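Flernar Head Mount Kit, Rev 4
Pan-tilt camera head for shop-built mobile bases

Part of the Wulalside parts shelf. Last page update: 2022-09-22

Overview

The Flernar is a two-axis camera head for hobby robots that need a view from standing height. It bolts to the top of a mast, carries one camera board, and is driven by two bus servos on a single cable. The kit was drawn by Ruth Oakley for her own base and has since been cleaned up so other members can build it with the tools in a small shared workshop. All printed parts fit on a standard desktop printer bed. No lathe or mill is needed.

Rev 4 replaces the glued tilt yoke with a bolted one. Parts from Rev 3 and earlier do not interchange, except for the camera plate.

What is in the kit

Pan base, printed, with bearing pocket
Tilt yoke, printed in two halves
Camera plate with slotted holes
Two Zorell bus servos, metal gear, with horns
One thin-section bearing
Bus cable, pre-crimped, one spare
Bag of M3 hardware and heat-set inserts
Strain relief clip

Not included: camera board, mast, servo controller, power supply. The mast clamp is sold separately in two sizes. Check the outside diameter of your tube before ordering.

Specifications

Pan range: 270 degrees, limited in firmware
Tilt range: 70 degrees down, 33 degrees up
Bus: half-duplex serial, daisy chain
Position update: 4 ms
Cable length: 3000 mm, may be shortened
Fasteners: M3 throughout

Assembly notes

Press the heat-set inserts first and let the parts cool flat on the bench. An insert that goes in crooked will pull the yoke out of square, and the tilt axis will bind near the lower stop.

Set servo IDs before the servos go into the printed parts. Both ship with the same ID, and with both on the bus neither one answers correctly. Pan is 1, tilt is 2. Write the number on the case with a marker.

Center each servo before fitting the horn. The horn splines are coarse, so expect a small offset - correct it in the config file, not by forcing the horn.

Route the cable down through the hollow pan axis and clamp it with the strain relief clip below the bearing. Leave a service loop inside the mast. Builders who skip the loop tend to find an intermittent bus fault at one end of the pan range.

Tighten the yoke bolts last, with the camera plate installed. Snug is enough. The printed halves will creep if they are overtightened.

Choosing a tilt angle

For indoor driving, a moderate downward tilt works better than a level view. Obstacle detection needs the floor in the near part of the image, while the mapping node wants walls, door frames and table legs farther off. Start with the default angle and adjust in small steps. Log a still at each step and compare them on a full-size screen, as the preview window hides most of the detail that matters.

Strong floor color changes are worth including in a test run. Threshold-based floor detectors often flag a bright carpet tile as an object. Glass is the other usual problem: a dark pane can return a usable-looking reflection, and a depth estimate taken from it will be wrong. Mark glass walls by hand in the map.

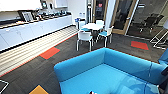
View from head height: blue sofa in the foreground, round table and chairs behind it, red tile and glass wall toward the back.

Low furniture close to the base can fill the lower part of the image. If it does, pan past it before starting a floor scan, or mask that area in the detector settings.

Compatibility

Tested with the Okafor two-wheel base and with plain aluminum masts. The Okafor top plate needs two extra holes; a drill template is in the download folder. Other bases should work if the top plate is flat and stiff. On a flexible plate the head rings after every stop and the images smear.

Spares

Yoke halves, camera plates and cables are stocked singly. Servos are ordered in batches, next batch February. Print files for all plastic parts are in the same folder as the drill template, with suggested wall counts in the readme.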